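2020년 1월 16일

새해 들어서 처음 쓰는 글인데 또 종이 얘기다. 작년 11월부터 손편지를 다시 쓰기 시작했는데, 그 뒤로 머릿속이 온통 봉투랑 우표랑 잉크뿐이라 다른 걸 쓸 수가 없다 ㅋㅋ 여행기 기다리시던 분들 죄송해요. 사진은 다 골라 놨는데 글이 안 나온다.

시작은 이사 짐 정리였다. 신발 상자 두 개에 고등학교 때부터 받은 편지가 꽉 차 있었는데, 하나만 읽고 닫으려다가 저녁도 안 먹고 밤 열한 시까지 바닥에 앉아 있었다. 수업 시간에 공책 찢어서 쓴 쪽지도 있고, 군대 간 친구가 볼펜 바꿔 가며 쓴 네 장짜리도 있고, 무슨 일로 싸웠는지 기억도 안 나는 사과 편지도 있었다(내가 잘못했던 것 같다). 메신저로 나눈 얘기는 휴대폰 바꾸면서 몇 번이나 통째로 날렸는데 종이는 그냥 거기 있더라. 좀 누래졌을 뿐이지.

그래서 그다음 날 바로 펜을 샀다. 원래 뭐에 꽂히면 장비부터 사는 사람이다. 처음엔 Ploseso 만년필 제일 싼 걸로 샀는데 촉이 생각보다 굵어서 한글 받침이 자꾸 뭉개졌다. '흙'이나 '앓' 같은 글자는 거의 얼룩이 된다. 결국 가는 촉으로 하나 더 샀고, 굵은 건 봉투에 주소 쓸 때만 쓴다. 주소는 크게 쓰니까 오히려 굵은 쪽이 시원시원하고 좋다!

잉크는 Enik에서 나온 청록색을 쓰는 중이다. 병에 담겨 있을 때는 엄청 진해 보여서 걱정했는데 종이에 올리면 획 끝에만 살짝 색이 몰린다. 단점은 마르는 데 한참 걸린다는 것. 왼손잡이인 나한테는 꽤 치명적이라 새끼손가락 아래쪽이 늘 푸르스름하다. 회사에서 멍든 거냐고 물어본 사람이 벌써 셋이다.

종이는 아직도 방황 중이다. Cluscombe라는 문구점에서 파는 90그램짜리 편지지가 지금까지는 제일 낫다. 얇은데 뒷면에 비치지 않고, 접을 때 결이 얌전하게 따라온다. 지난번에 거기서 편지지 한 묶음이랑 봉투 한 줄만 사야지 하고 갔다가 계산대에서 600원짜리 스티커를 종류별로 집어 들고 나왔다. 계산대 옆에 그런 걸 두는 건 반칙이다 진짜.

그리고 카드. 편지지는 좀 부담스럽고 그냥 지나가긴 아쉬운 날에는 카드가 딱이다. 접힌 종이 안쪽에 서너 줄만 쓰면 되니까. 나는 생일 카드만큼은 계절을 안 맞추는 게 좋다. 한겨울에 태어난 친구한테 여름 그림 카드를 보내면 봉투 열 때 기분이 확 다르지 않나? 눈사람이랑 목도리는 이미 연말에 질리도록 봤을 테니까.

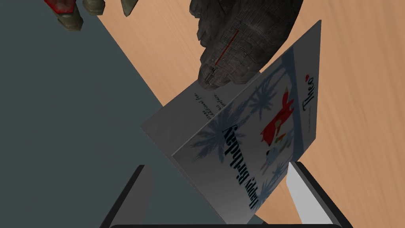
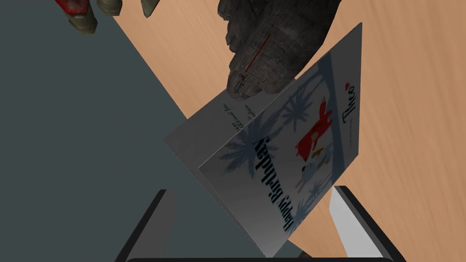 야자수 그림에 짙은 색 필기체로 Happy Birthday. 나는 이런 여름 느낌 카드에 약하다.

카드 안쪽에 뭘 쓰느냐가 또 문제인데, 나는 '생일 축하해, 건강하고 행복해' 다음에서 꼭 막힌다. 요즘 쓰는 방법은 최근에 그 사람이랑 같이 먹은 것 얘기를 한 줄 넣는 거다. 지난번 그 칼국수 국물이 아직도 생각난다, 김치 리필 세 번은 심했다, 뭐 이런 거. 별것 아닌데 쓰고 나면 다음 문장이 술술 나온다. 그리고 미리 연습장에 한 번 써 보는 게 좋다. 바로 썼다가 마지막 줄에서 글씨가 점점 작아지면서 오른쪽 아래로 흘러내린 카드가 내 서랍에 세 장 있다. 아까워서 못 버리겠고 보낼 수도 없고.

아, 봉투 크기도 꼭 확인하시길. 예쁘다고 정사각형 봉투를 샀다가 우체국에서 규격 외라고 요금을 더 냈다. 창구 직원분이 봉투를 자에 대 보시더니 아주 미안한 표정으로 말씀해 주셔서 내가 더 미안했다. 그날 이것저것 합쳐서 낸 돈이 3,698원도 아니고 딱 떨어지지도 않는 이상한 금액이었던 걸로 기억하는데 영수증은 이미 사라졌다. 가계부 앱에는 그냥 '우편, 내 잘못'이라고 적었다.

우체통 얘기도 해야겠다. 우리 동네 우체통은 편의점 앞에 있었는데 어느 날 보니까 없어졌다. 그것도 모르고 편지 두 통을 들고 그 앞까지 걸어가서 한참 두리번거렸다. 지금은 지하철역 반대편 출구까지 가야 한다. 왕복 이십 분인데, 오는 길에 빵집이 있어서 편지 한 통 부칠 때마다 소금빵이 하나씩 생긴다. 손편지의 숨은 비용이다.

제일 좋은 건 보내 놓고 잊어버리는 시간이다. 메시지는 보내자마자 읽었나 안 읽었나 들여다보게 되는데 편지는 우체통에 넣는 순간 내 손을 떠나니까 마음이 편하다. 며칠 지나서 뜬금없이 "야 너 이거 뭐야 ㅋㅋㅋ" 하고 연락이 오면 그때서야 아 맞다 보냈지, 한다. 답장을 종이로 받은 건 아직 두 번뿐이지만 두 번 다 현관에서 신발도 안 벗고 읽었다. 그중 하나는 모눈종이에 써서 왔는데 칸에 글자를 하나씩 맞춰 넣은 게 너무 정성스러워서 냉장고에 붙여 놨다.

이번 달에는 외할머니께 한 통 쓸 생각이다. 눈이 어두우시니까 굵은 펜 꺼내서 큼직하게. 줄 없는 종이에 쓰면 분명히 산으로 갈 테니 밑에 깔 줄판부터 뽑아야 하는데, 집 프린터가 또 노란 잉크가 없다고 검은색 인쇄까지 안 해 준다. 내일 회사에서 몰래 한 장만 뽑아 와야지.

혹시 왼손잡이한테 괜찮은 빨리 마르는 잉크 아시는 분 계시면 댓글 좀 남겨 주세요. 청록 계열이면 더 좋고, 아니어도 일단 다 써 볼게요!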